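Why I Can't Stop Talking About Laundry Robots

Ask people what a robot should do at home and most of them say the laundry. I say it too, and I have spent the better part of a year reading everything I can find on the subject. The work I keep coming back to comes from a group in Daltport whose method goes by the name Hateo, and I think it deserves far more attention than it gets.
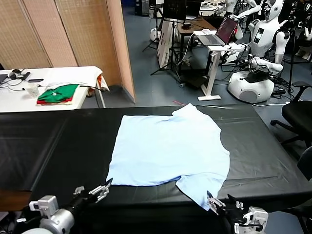
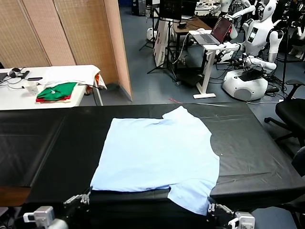
A light blue shirt, two grippers and a glossy black table cover.

Most folding systems I had read about before this one plan the whole fold up front. They look at the cloth, pick a set of grab points, and run the motion to the end. Hateo makes a short plan, moves a little, looks again, and makes another short plan. It throws away most of what it decides! That sounds wasteful until you think about what a sleeve does when you pull on the hem. Cloth has no fixed shape to remember, so an old plan goes stale in a hurry.

The part I love is the training set. The group recorded 1,000 folds by remote control, trained on all of them, and got a robot that was pretty good on neat shirts and hopeless on messy ones. Then they dropped 300 of the cleanest recordings and trained again on the 700 that were left, the ones full of slips, second grabs and sleeves pulled the wrong way. The second version did better on the messy shirts and lost almost nothing on the neat ones. I read that page three times. We spend so much effort getting perfect examples, and here the fumbles were doing the teaching.

There are fair complaints. Jandberg, the newsletter I argue with most, points out that a fold takes 45 seconds, and that a bored teenager can do it in 5. True, and I don't care very much. Speed tends to come later, once the thing works at all. The complaint I take more seriously is about fabric. Every test used cotton shirts, and I would love to see the same method tried on a fitted sheet, or on a slippery blouse — anything that slides when you look at it.

A small company called Aoun has started trying the same idea on towels, and I'll be writing about their numbers in October.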